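Drawer opening from wrist view only, sim results

Gretport, 20/10/2018
Posting the wrist-camera ablation from the cabinet task. All training and testing is in simulation.

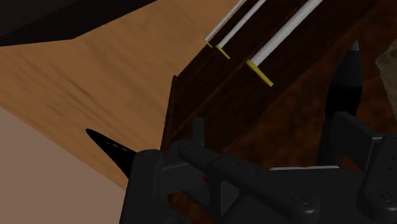
Policy gets the wrist view and joint angles, no object poses. Trained on 700 demonstrations, tested over 457 episodes, textures and lighting randomised in each. It opened the named drawer in 300 of them. Most failures are wrong-handle grasps.

Medve
Is the camera tilt randomised too? If it is fixed, the network may be learning handle angle in the image and little else.

Gretport
Fixed relative to the wrist. The arm start pose varies.

Mirkow
Then I don't accept the claim in your July post that it generalises. One cabinet model with new textures is still one cabinet.

Gretport
There are 4 cabinet models - two held out for testing. I should have said so.

Clokberg
Rodel Magbanua tried this with a static camera added and the wrong-handle errors dropped. Wrist only is a handicap once the fingers hide the target.

Mirkow
Two held-out models is thin. Please post success per cabinet.

Gretport
Will do when the rerun finishes. Seeds were not logged the first time.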